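Diary of the Residence, Clurnthorpe House
Entry for Monday

The residence opened at 7:00 a.m. Overnight rain had entered the lower stairwell again, and the mats were taken up and hung in the boiler room. The contractor, Vukberg, was notified by telephone and has agreed to inspect the gutter on the north side before the end of the month.

The principal business of the day was the change in meal service. Residents were informed in April that the hot evening meal would move from 6:30 to 6:00 p.m., and today was the first day of the new arrangement. Attendance was lower than usual at the start and recovered by 6:20. Several residents who work late shifts asked that plates be set aside for them. This was agreed for the present week, provided that names are entered on the sheet by noon.

The pantry delivery from Żak arrived at 10:15 a.m., short by 2 cases of canned tomatoes. The rice, flour and onions were correct. A credit has been requested. The driver was asked once more to use the side gate, as the front drive is soft after the rain and the ruts have only recently been filled.

The order for paper napkins was reviewed. The residence has been buying them in packs of 1,000, and the present supply should carry us through the holiday period. No further order will be placed until the linen cupboard has been cleared, a task which has now been carried forward in this diary 11 times.

I record with some regret that the piano in the common room can no longer be tuned. The technician reports that the pin block is cracked and advises against further expense. I had hoped for a different answer. The instrument will remain where it is for the time being - it is still played most evenings, and the residents do not seem to mind the upper octave.

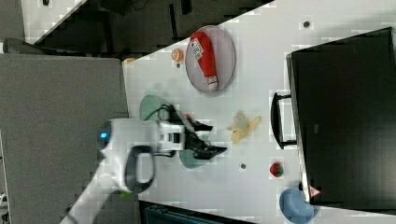
This page was last changed on Monday at 9:42 p.m.

Condiments were discussed at the afternoon meeting. It was decided that ketchup and mustard will be put out at every evening meal, and that bottles are to be returned to the kitchen when the tables are cleared. Fruit may be taken upstairs. Plates may not.

The Prileo heating controls were reset at 8:00 p.m. following a complaint from the second floor. The east corridor remained cool at 9:00 and will be checked again in the morning. Doors were locked at 11:00 p.m. Quiet night expected. Mats to be put back if dry.

Comments

Former resident, second floor: The east corridor was cold in my day too. We were told it was the windows.

Kitchen side: Tomatoes still not here. Please chase.

Anonymous: Could the late plates continue past this week? Some of us do not get in until after seven.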